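4.2 Dobrar, guardar, limpar: o que a bancada nos ensinou

Quando comecei a escrever esta secção, a minha ideia era apresentar uma tabela com as taxas de sucesso e seguir em frente. A Liette Lavoie leu a primeira versão e devolveu-ma com uma pergunta na margem: "mas isto dobra um pano ou não dobra?". Fiquei a olhar para a pergunta um bom bocado, porque a tabela não respondia. Portanto vou tentar responder por palavras, e a tabela fica para o apêndice (quem gosta de tabelas vai lá ter na mesma).

Comecemos pelo que corre bem. Objetos rígidos, de forma conhecida, pousados numa mesa desimpedida: o sistema Skillari pega neles e põe-nos onde queremos, e já nem damos por isso. Uma caneca, uma caixa pequena, um frasco com tampa. O Efraín Arango, que fez quase toda a integração do controlador, costumava levantar-se da cadeira para ver cada pega nas primeiras semanas; em outubro já bebia café de costas para a bancada. Se me perguntarem se uma máquina consegue hoje arrumar canecas numa prateleira, digo que sim, com a ressalva de que a prateleira tem de estar onde estava ontem.

O problema é que numa casa quase nada se comporta como uma caneca. A lista de tarefas que usámos (secção 3.1) tem 27 entradas, recolhidas em conversas com pessoas que fazem o trabalho todos os dias, em casa e na oficina de estofos Prothero, e quando a relemos com atenção percebemos que o tecido aparece por todo o lado. Panos da loiça, toalhas, capas, sacos, trapos para limpar óleo. E o tecido é traiçoeiro! Não tem uma forma, tem as formas todas, e a que interessa naquele momento está quase sempre escondida debaixo de outra dobra.

Fizemos 30 tentativas por tarefa, sempre com o mesmo operador a repor a mesa. Na tarefa mais simples com tecido, que consiste em agarrar um pano amarrotado e largá-lo dentro de um cesto, o resultado surpreendeu-me pela positiva. Basta apanhar qualquer ponta, o resto vem atrás, e ao cesto tanto lhe faz como o pano chega. Já na dobra em quatro a conversa é outra. É preciso encontrar um canto, depois o segundo canto (o certo, não o oposto), esticar sem arrastar e pousar sem desfazer o que se acabou de fazer. Qualquer pessoa faz isto enquanto fala ao telefone. O nosso sistema perde-se quase sempre na procura do segundo canto, e quando se perde insiste, puxa o pano para um lado, depois para o outro, e acaba com um rolo pior do que o inicial.

O Virgilio Lagman defendeu durante meses que a culpa era da visão e que com mais imagens de cantos o assunto se resolvia. Eu apostava no tato. Acabámos por testar as duas coisas, um bocado por teimosia, e tenho de admitir que ele tinha mais razão do que eu gostaria. Com o conjunto de treino alargado, a procura do primeiro canto melhorou bastante. O segundo, esse, continuou a falhar, e aí julgo que o argumento do tato se aguenta: dois dedos que apertam um pano fino não sabem se apanharam uma camada ou duas, e a câmara também não consegue espreitar lá para dentro. Uma pessoa esfrega o tecido entre o polegar e o indicador e fica a saber. Tentámos imitar esse gesto com um pequeno movimento de vaivém dos dedos, descrito na secção 3.4, e o efeito foi modesto, mas existe, e eu agarro-me a ele.

A demonstração manual entra aqui. As trajetórias de treino foram gravadas com uma pinça segurada à mão, de dois dedos, com a câmara montada atrás (Figura 5). Escolhemos esta via por ser barata e porque qualquer pessoa aprende a usá-la numa tarde. Tem, no entanto, um custo que subestimámos: quem segura a pinça compensa com o pulso e o cotovelo tudo o que os dedos não conseguem fazer, e compensa sem reparar. A Oranuch Kongkaew, a nossa melhor demonstradora, dobrava um pano com a pinça numa sequência limpa e bonita, e quando fomos ver as gravações descobrimos que rodava o antebraço de uma maneira que o braço robótico simplesmente não reproduz. Tivemos de lhe pedir que dobrasse pior, coisa que ela não nos perdoou logo.
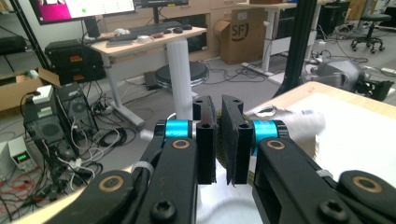 Figura 5. Pinça manual de dois dedos sobre a zona de trabalho, com um pano branco amarrotado em cima de papel branco.

A partir daí passámos a filtrar as demonstrações pela amplitude de rotação e a deitar fora as que o braço não conseguiria seguir. Ficámos com menos dados e com resultados melhores, o que me custou a aceitar depois de tantas horas de gravação. O Wenceslao Painemal propõe limitar mecanicamente o pulso de quem demonstra, com uma espécie de tala, e talvez seja essa a via para a próxima ronda. Confesso que ainda não me convenceu, mas também não tenho alternativa melhor para oferecer.

Resta a limpeza de superfícies, que fica a meio caminho. Passar um pano numa mesa lisa corre bem quando o pano já vem na mão, e o contacto com a superfície mantém-se razoável. O que falha é o juízo: o sistema limpa a área que lhe demos e para, mesmo que a mancha continue para além dela. Na oficina isto irritou toda a gente, e com razão. Um aprendiz que limpasse assim ouvia logo das boas.

Voltando então à pergunta da Liette. Dobra? Às vezes, devagar, com um pano grosso e bem aberto à partida. Com um pano amarrotado e fino, eu não contava com isso, e não punha a máquina a trabalhar sozinha numa lavandaria. Para levar coisas rígidas de um sítio para outro, e até para apanhar roupa do chão sem grandes exigências, já a deixava em minha casa, desde que alguém estivesse por perto. Na secção 5 discutimos o tempo de supervisão que isto implica, e é aí que as contas começam a doer.

Artigos relacionados
Buvholm: um protocolo de avaliação para tarefas de arrumação doméstica
Pegas em tecido fino com dedos paralelos: notas de bancada
O que se perde entre a mão e o braço: filtragem de demonstrações manuais
Fustach, um conjunto de panos e toalhas para ensaios de dobra
Supervisão humana em oficinas de pequena dimensão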